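Projects > Diltley tube handling > Meetings > Software

Print this page | E-mail this page

Software catch-up, minutes

Thursday, July 25, 2024
Present: Rukhsana Durrani (chair), Shahzad Bajwa (notes), planning and perception people, Sutcliffe on the phone for item 2 only
Apologies: none recieved

1. Last minutes
Accepted. Action on log rotation still open, carried over again.

2. Grasp planner
New Gulance build merged Monday. Full sim batch overnight, 267 runs, 90 ended in planner timeout. Rukhsana not happy, wants it fixed before anyone touches the lab arm. Shahzad thinks most are the wrist flipping when the target is close to a rack corner. Planner picks the long way round, then runs out of time. Agreed: penalise wrist travel, re-run same seeds. Sutcliffe asked if we could just raise the timeout. No.

Collision padding on the fingers also discussed. Too fat at present, rejects grasps between neighbouring tubes. Try 4 mm, see what breaks.

3. Label reading
Looked at the wrist view from the sim with R2 between the fingertips and the white rack behind.

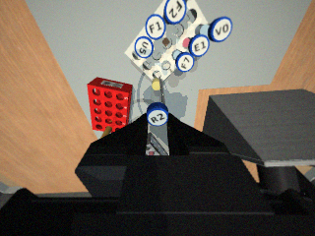
Simulation render: Diltley software group

Upright labels OK. Trouble is the rotated ones, F2 nearly upside down, U5 on its side. Reader tries one orientation and gives up. Shahzad to try all rotations and keep the best score, slower but we have the headroom. Rukhsana asked about V0, could come back as VO. Agreed to force letter then digit in the parser and stop arguing about fonts.

Shadows: still getting false hits near the racks when the light is low. Not a label problem, it's the segmentation. Ticket 103 re-opened.

4. Stesance tooling
Replay viewer drops the last second or so of every log. Known since May. Workaround is to pad the recording, everyone hates it. Proper fix needs the new message format, wich needs item 2 done first.
Colour settings for the viewer: deferred, no time.

5. AOB
Please stop committing to the release branch. Please.
Whiteboard markers, again.

Actions
SB: wrist travel cost, re-run batch
SB: label rotations + parser rule
RD: padding change, tell Sutcliffe the result
RD: chase viewer fix
All: log rotation, whoever gets to it

Comments (3)

pk_planning: Same seeds but also same scene file pls, somebody moved the red rack last week and my numbers went all over the place.

Shahzad B: Scene file is pinned now. Check the readme.

tomasz: Is the parser rule going in for the real labels too or sim only? Ours have a dash in them.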